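The Kitchen Counter, Corner by Corner

A gallery by Perrine Lecomte
Home > Rooms > Kitchens > Small counters

Every kitchen has one stretch of counter where everything ends up. Ours in the Cudon apartment runs from the outlet on the left to the shelf on the right, and in the time we have been renting the place it has collected more toasting equipment than two adults can defend. Fitriani Liem, who shares the rent and most of the blame, says we could defend all of it if we tried. The rest of the apartment is in the other galleries, and the bathroom has been spared for now.

Some background for the curious. The counter top is white and gray and has a marble surface, and it shows every crumb from the far side of the room. The backsplash is tile, dark, with narrow pieces in black and gray and a bit of silver, and it shows nothing at all, so between them they average out to a normal kitchen. The landlord says the tile came from a place called Sernard and that there are 33 spares in the basement. I have been down to look and found a sled.

The toaster oven came first. Then the toaster, because Fitriani doesn't believe a toaster oven makes toast (she says it makes warm bread, and she says it in a voice). They now live side by side and we use both, never for the same slice. The striped towel on top of the oven is there for good. I have moved it to the hook 7 times and have stopped. 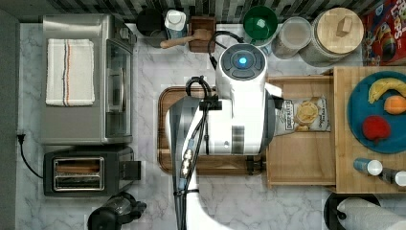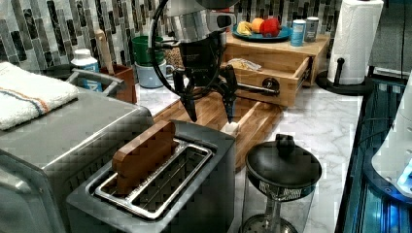

The toasting department, with the striped towel at its post and the dark tile behind.

A few notes on the smaller residents, in no order.

The wooden bread. One slice, reddish-brown, rounded at the top, and it stands up in the toaster very nicely. It has been praised by several guests, one of whom asked if it was rye. It goes with the fruit on the blue plate, a banana, an orange and an apple, all fake and all in better shape than anything in our fridge.

The green cup. It sits on top of a gray-blue mug in the second picture. The mug is mine, the cup is Fitriani's, and the stacking is a matter of some politics.

The chips. They have a wooden drawer to themselves, visible in the first picture. I wanted that drawer for tea towels. There was a vote on a Thursday, it was a tie, and the chips stayed.

The big glass jar. Wooden lid, little wooden knob. I bought it at the Hidayat market in May and carried it home on the bus in my lap – it got more smiles than I ever have. It was meant for flour, then for pasta, and I am no longer asked about it.

The cereal. Red box, top right corner of the first picture, leaning on the tile. There is a perfectly good cupboard for cereal. The cupboard has the Metberg fondue set in it, used once, and I won't hear a word against it.

What would I change? More outlets, for one thing. The one on the left works hard. And I would like a foot more counter, though I know what would happen to it – a waffle iron would happen to it.

Next gallery: the hallway closet, with coats
Previous gallery: the balcony, before the tomatoes
Views: 373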